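Sorting and Placing: Notes for Session Four
Fine Hand Skills for Makers and Teachers, Clanulton Evening Program
Notes by Borghild Åberg

Welcome back, everyone, and thank you for the kind messages about the last handout (yes, I will use bigger type from now on). Last time we spent the whole evening on grasping, and most of you went home with sore thumbs. This time we turn to the other half of the job, the letting go, which I think is the harder half and certainly the one that gets less practice at home.

4.1 Why placing is its own skill

When you pick up a small ball, your fingers do a lot of correcting without asking you. The ball rolls a little, the fingertips follow it, and you have it. Placing is less forgiving. You have to bring the ball to a spot, stop, and open your fingers evenly, so that neither one gives the ball a push on the way out. If one finger leaves before the other, the ball follows the finger that stayed. Try it at the kitchen table with a grape and an egg carton and you will feel exactly what I mean.

I first saw this taught well at a summer workshop in Lã, where the teacher had us put dried peas into a row of thimbles for an entire morning. I grumbled the whole time and I have been grateful ever since!

4.2 Racks and what they ask of the hand

A rack is any stand that gives an object a place to be. We care about two things: how deep the place is, and how easily you can see it.

Wooden racks are easy on the eyes. A round hole in a plank reads as a dark spot against the grain, and you can aim for it from quite a distance. A notch along the top of a block is open above, so the object can come down into it and settle. When a plank and a block stand side by side, as they do in our setup, look at both before you begin, and notice how the row of openings runs away from you. The far ones always seem closer together than they are.

Clear acrylic is another matter. You can see the balls through it, which is lovely, but the edges of the rack itself come and go with the light, and a reflection can look very much like a ledge. Move your head a little from side to side before you reach. The real edge will stay put and the reflection will slide.

Tiers add height to the problem. A ball on the far top edge asks you to reach over everything in front of it, so your wrist has to stay up until you are well past the lower balls. Please keep your sleeves in mind here. Mine has swept a rack clean more than once.

4.3 Laying out the board

We work on a flat white board over a low wooden platform. White is a help with colored balls, and we will be glad of it when we get to the timed rounds. The wooden rack goes left of center and the clear one right of center, with open board between them and a good margin along the near edge where your hands can wait.

The layout with the colors in their starting order has orange at the back, then red and blue staggered toward the front. Two of each is plenty. I used to set out many more, and people hurried. 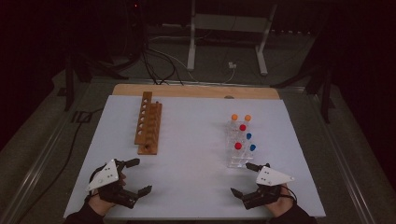 4.4 Exercise A: Front to back

Begin with both hands over the near edge, open and still. Take a breath. Then work through the colors from the front of the clear rack to the back, moving one ball at a time to the open board and returning it to its own place before you go on to the next. Say the color aloud as you let go. It feels silly for the first minute, and then it slows you down very nicely.

If a ball rolls off, let it roll. Finish the movement you were making, bring the hand home, and fetch the ball afterward. Snatching is a habit we are trying to lose.

4.5 Exercise B: Back to front

The same again in the other direction, orange first. Most people find this clumsier, as the lower balls are still in the way while you reach for the high ones. Keep the elbow out and come down from above.

For next time

Ten minutes of Exercise A each day, with grapes if you have no balls. Please read page 48 in the course reader, and skim page 443 if you are curious about grip strength. Bring a soft cloth for the acrylic, too, because fingerprints build up quickly.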